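Reading time: 2 min

# Kakside list

A shared list of films, games and books that show dissociation, psychosis or long spells of unreality from the inside. Kept by Sem Vermeulen and Arnout Postma as one plain text file. Last full pass: May 31, 2022.

## What is in it

174 entries. Each line has a title, a medium, a year, a note and a care rating from 0 to 5. The notes are ours and mostly short.

- 0 — fine on most days
- 3 — wait until you have slept
- 5 — not alone, and not during a bad patch

Ratings are one person's reaction, sometimes two. Where Sem and Arnout disagreed by more than a point, both numbers are given with a slash.

## What is not in it

Thrillers where the illness is the twist. Documentaries about treatment. We dropped 20 titles in September for this and they are in `removed.txt` if you want to argue.

## Known gaps

Very little music. Games are mostly short ones, Drakska and Trorker being the exceptions — both are long and both are rated 3/5. The Dijkstra stories are listed once, as a set.
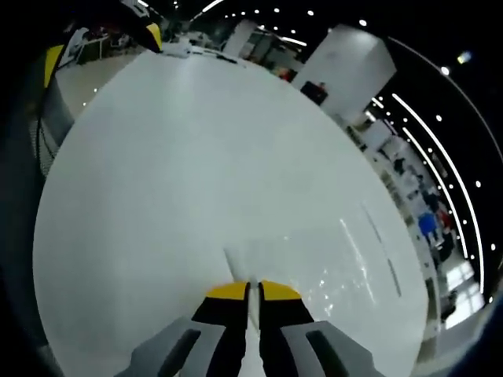

Notes should say how a thing feels to sit through and leave the plot out. Small physical details are welcome, since those are often what stays with people. Something thin and white standing between two yellow tips, going soft towards its point, is the level of detail we mean. One or two sentences will do. Please don't guess at a diagnosis for a character unless the work names one.

## Adding entries

Send a line in the same format, or just the title, and Arnout will fill in the rest. Reuse is fine with a link back.

Filed under: Lists, Mental health, Media

We use cookies to remember your settings. Accept | Manage choices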